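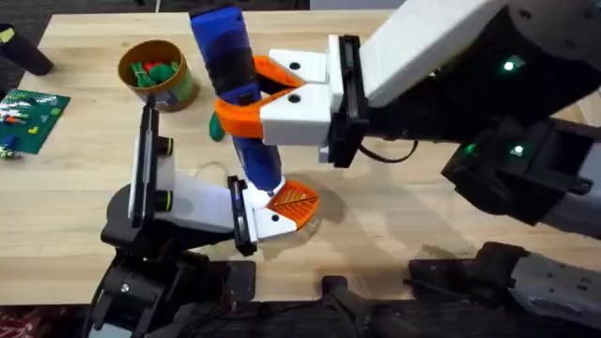 Mission call home from Vandudton, how does the time thing work??

Siiri Paulauskas

Hi all, sorry if this has been asked before, I searched and got a lot of stuff from years ago when they only called at Christmas and Mother's Day. My son left in July and he's been in the Vandudton area for two transfers now. He emailed that they can do a video call with family this week but he didn't say what time, just "our evening," and then he had to go because the library was closing. So now I have all four grandparents wanting to be here and no idea what to tell them.

Things I don't know:
Do I call him or does he call me? He has a phone for the work but I don't have the number and not sure I'm supposed to.
Is there a limit. My sister-in-law says 40 minutes, my neighbor says no limit at all.
Can his old companion's family be on too, they fed him a LOT before he left and they've been asking.
Also is it OK to ask if he's homesick or does that make it worse. His last letter was a little flat. Mostly about a bike tire and a man named Mr. Araya who keeps making appointments and then not being home.

We have the tablet and the big TV but I have never gotten the one to show up on the other. Any help appreciated, esp. from moms who have done this!

Urmas Urbonaitė

He calls you. Keep your phone charged.

Rasmus Laur

Served a while back, and my daughter is out now, so have been on both ends of this.

Who calls: in her mission they start the call. Usually from a member's house or a church building, on whatever is there. So could come up as a name you dont know. Ours came through from "Storitz Family" the first time and my wife declined it. Twice. Pick up everything that day.

Time: if he's 8 hours ahead then his evening is your late morning or lunch. Check that though, I don't know where you are. Email him tonight with two times written in YOUR time and HIS time and ask him to pick one. He'll see it next time he gets online, and if he doesn't, his mission president's wife probably sends a group note to parents, ours does. Look in spam.

Limit: depends on the mission, ask him. Ours never got a number, just "use good judgment." We go till it gets quiet and then someone remembers the dog and it's another ten minutes.

Grandparents: do them first. Let them say hi, ask about the food, tell him they love him, then send them to the kitchen. With everyone on the couch talking at once he'll hear nothing. We did it that way the first time and she told us after that she mostly got my father in law asking if it was on.

Other family joining: I wouldn't on this one. It's his first call in a while, keep it yours. Have them write, missionaries love mail, nobody sends any.

Homesick: ask. Just don't make it the first thing. Ask about his companion, ask about Mr. Araya, ask what he's studying in the mornings. It comes out on its own. Mine cried around the halfway point and was laughing by the end, and her next email was the longest we ever got. I was flat in my letters too about that time, it was the weather and nobody answering the door. Then we had 5 people at church one week and I was writing home pages and pages.

Can't help on the TV. We prop the tablet on a stack of hymnbooks.

Valdis Krūmiņa

Agree with Rasmus on most of it. Only thing, pray together before you hang up and let HIM say it. We didn't plan to, he just asked if he could, and he prayed for every one of his brothers by name. I still think about that.

For the TV try a plain cable first, you may need the little adapter. Wireless always froze on us.

Siiri Paulauskas

Thank you!! Wrote him with two times. Grandparents have been told about the kitchen, my mother is not pleased. Found the note from the mission in spam too, it says an hour. Going to look for the cable.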